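Finishing a pale tabletop without turning it yellow
Woodwork and Furniture > Finishing
19 replies, 357 views

grainhopper
Posted 26/06/2021
Finally got my dining table top sanded and I'm so excited I can't stop walking past it! It's a secondhand Plado top, very pale wood, and the seller had no idea what species. Somebody before me put a thick glossy coat on it that had gone the color of weak tea. Took me two evenings with the sander and now it's this gorgeous creamy color.
I want to keep it that way. Matte, no shine, no orange. We eat at it every day and there are kids with markers involved. What would you put on it?

mudroom_bench
Water-based matte poly, all day long. I used the Demuvetti one on a desk and three thin coats later it still looks like bare wood. Stir it really well, the flattening stuff sinks to the bottom of the can and you get shiny patches if you don't. Ask me how I know.

oldslab
I'd go hardwax oil with a little white in it. Poly on a table you eat at every day will scratch sooner or later and then you're sanding the entire top again. With oil you rub a bit more in on the bad spot and go have lunch.

mudroom_bench
oldslab, we've had this one before :) Oil needs redoing, and marker goes right into it. My desk has had coffee, glue and a leaking pen on it and it all wiped off.

oldslab
A desk isn't a dinner table! Hot dishes, wet glasses, elbows. I've had the white oil on ours since October and I love it more every month. It feels like wood when you put your hand on it. Poly feels like a lunch tray.

tealeaf_pine
Can I throw in soap finish? Soap flakes and hot water, wipe on, wipe off, let it dry. It's the palest you can get and it smells lovely. You do have to redo it, so maybe not for marker kids.

grainhopper
Loving all of this. tealeaf_pine, I'm tempted, but I know myself and I would never redo it. Which grit did you all stop at?

mudroom_bench
I stop at 220 and go over it lightly between coats.

oldslab
150 for oil. Any finer and it doesn't take as much in.
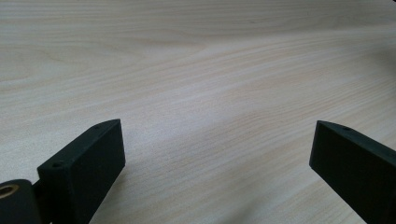
nugroho_fan
My vote goes to matte, whichever can it comes out of, and I say that as someone who did a Nugroho top in satin first and regretted it. Gloss fights with the figure on pale wood. With a matte surface the light just goes soft and whitish across the middle, and you still get all those thin tan streaks running the long way, plus the arches on the left where the grain opens up into that cathedral shape. I could look at that all day — it's the best part of a light top, and a dark stain would have buried it. Please don't stain it!

grainhopper
No stain, I promise. That cream to beige color is exactly where I want to end up.

bilach_bill
Going to disagree a bit on never redoing things. My Bilach table gets oil every year and it takes me 15 minutes. Put some music on and it's done. Whatever you choose, try it on the underside first and leave it a week, pale wood can surprise you.

grainhopper
Underside test is happening tonight — poly on one half, white oil on the other. Will post when they've both cured.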